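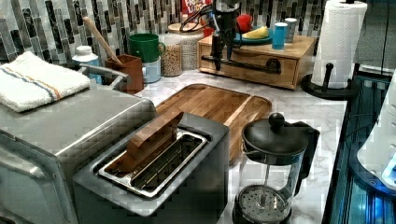 Kitchen counter, towel on the toaster oven.

November, a little after six in the evening

Rain all day and the light gone by half past four. I finished sorting the second box of Gran's letters and have a headache from the handwriting. She wrote small to save paper and then filled the margins as well, so every page has to be turned three times. Bernadette Horgan lent me a magnifier with a lamp in it, and it helps, but the battery went flat before lunch and I did the rest by the window.

The letters in this box run from the year she left Hullach to the year my mother started school. Most are from her sister. Gran's own side is missing except for a few drafts she never mailed. I had hoped to find something on the sale of the house, and there is one page on it, not very useful. It says the buyer paid 800 and wanted the stove included, and that their father took the stove anyway. No year on it. From the paper and the ink I would put it with the earlier ones, so I have slipped it in there with a pencil note.

Called Faizal Manurung about scanning. He says he can do the lot on the machine at his office if I bring them flat and in order, 60 sheets at a time, after five when the others have gone home. I counted everything this afternoon, both boxes, and came to 2,074 sheets with the envelopes left out. That is a lot of evenings. He didn't seem bothered. He said to leave the thin blue airmail ones for last because the feeder chews them, and those will have to be done by hand on the glass.

Lunch was soup from the freezer and the end of the rye bread. I let it go cold while I read.

Mairéad Mac Suibhne's answer came in the mail. I wrote to her in September and had given up on it. She is the granddaughter of the man Gran calls "Vulla" all through the letters, which I had taken for a place until I was well into the first box. Vulla was what they called him as a boy and it stuck. Mairéad doesn't know why. She sent copies of two photographs, Gran on a wall with her shoes off, and a group outside a church with no names on the back. She wants to know if we have anything in his handwriting. I think we do. There are four postcards signed only with a V, and I had put them with the unknowns. I will look them out tomorrow and compare them with the signature she traced for me.

Her letter also says the family story is that he and Gran were engaged for one winter. Mother never mentioned it. I don't know whether to ask her. She has been tired lately and she doesn't like the letters being out — she thinks they should have been left in the attic. I may wait until she is here for a few days and see if it comes up.

Walked to the post office in the wet to get the big envelopes. They only had the padded kind, too thick to stack, so I came home with acid-free folders from the art store instead, more than I wanted to spend. Met Fergal Nic Giolla by the bank. He is having his knee done after the holidays and is not looking forward to the stairs. I said I would bring in his mail while he is away. He asked about the letters and then told me about his uncle's for a quarter of an hour, with the bus going past us twice.

Gobnait Ó Gríofa has offered to help with the Irish. There are nine or ten letters in it, and my school Irish gets me as far as the weather and who has died. She can come next week in the mornings. I should copy them out in large print first so that she doesn't have to fight the handwriting as well.

Things to do: charger for the magnifier, more pencils, 2B. Ring the dentist. Find the green tin, as I am sure there were loose stamps and a baptism card in it, and it is not in either of the closets upstairs. It might have gone to my brother with the sewing things.

Eggs for supper. The rain has eased off and I can hear next door putting out their bins. I will read one more envelope and then leave it for tonight.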